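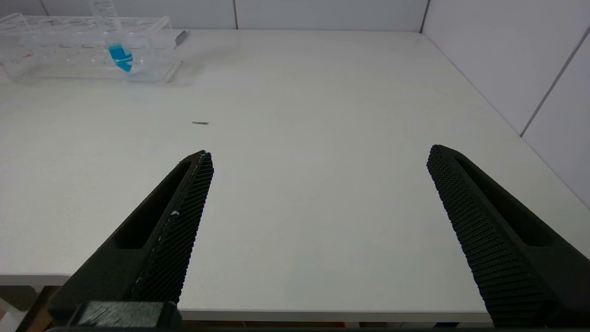
Hovach, April 17, 2024

The clear rack, over on the left of the white table. It's the one thing I'd grab if the building caught fire (well, after my lunch).

I've been meaning to write a little something about the wet bench at Jatby for ages, and Ekua Ofori finally nagged me into it. For anyone new, Jatby is our hobby science room upstairs from the old fabric shop, and the wet bench is my favourite corner of it. It isn't fancy! We've got a white table, a shelf of glassware, and a drawer of odds and ends that I tidy every November and that everybody else untidies by Christmas. Most of what happens there is pouring one thing into another thing, and I could do it all afternoon.

A word on the clear plastic. We had a wire rack before, and I hated it. You'd slide a tube in, it would lean, and then you'd be squinting through bars trying to see the level. With a see-through rack you just look straight at the colour — so much nicer, and the holes line up top and bottom so things stay put. Ours came in a box of second-hand bits from Plarton, along with 11 stoppers that don't fit anything we own. If you have something they fit, please come and get them.

I like the white tabletop for the same reason. Yellow looks properly yellow against it, and you notice a drip right away. It does show every mark, mind you, and I've gone through a fair few cloths keeping it respectable.
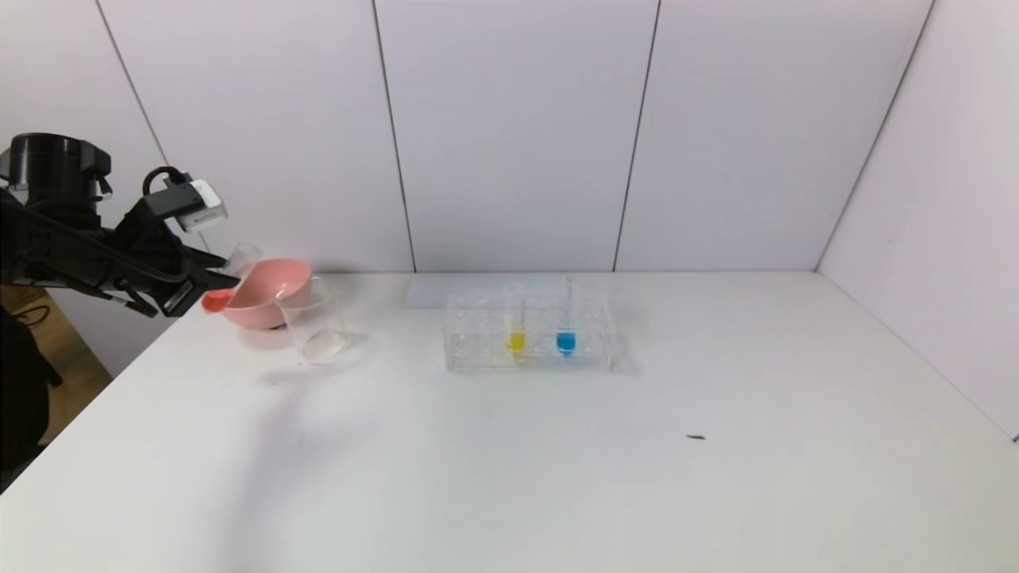
Why use a funnel when a beaker already has a spout?

A beaker's spout is fine for a quick, generous pour, but a funnel catches the dribble that runs down the outside and gives you a wider target. It helps most when you're pouring slowly or when the container underneath has a narrow neck.

Back to the photo, because the colours make me very happy: a glass beaker tipped over the pink funnel, a larger beaker standing underneath with a thin layer of clear liquid in it, and two tubes in the rack, yellow on the left and blue on the right. That funnel has an orangey-red spout, so between the lot of them we've nearly got a box of crayons going. Hedvig Lie wanted all our funnels in plain white to match the table and I'm so glad she lost that argument.

If you're coming up to use the bench, a few small things. Rinse your glassware before it goes back on the shelf, and stand it upside down on the towel, please, not in the sink. Tubes go back in their box by size. Coloured stuff gets labelled with masking tape even if you're only popping out for a minute (you are never only popping out for a minute). Spare tape is in the second drawer, under the pipettes.

I'll add more photos when I get to the shelf, which needs a good dust first.

3 comments

Ohemaa Agbeko
Love the pink funnel! Do you know if they come in a bigger size? Mine at home is a kitchen one and it smells permanently of vinegar.

Volodymyr Horobets
I may have a use for those stoppers. Are they rubber or cork? I can stop in after work and try one.

Efua Asamoah
My kids want to know what you get if you mix the yellow and the blue. I said green and they've asked for proof, so I guess we're coming up.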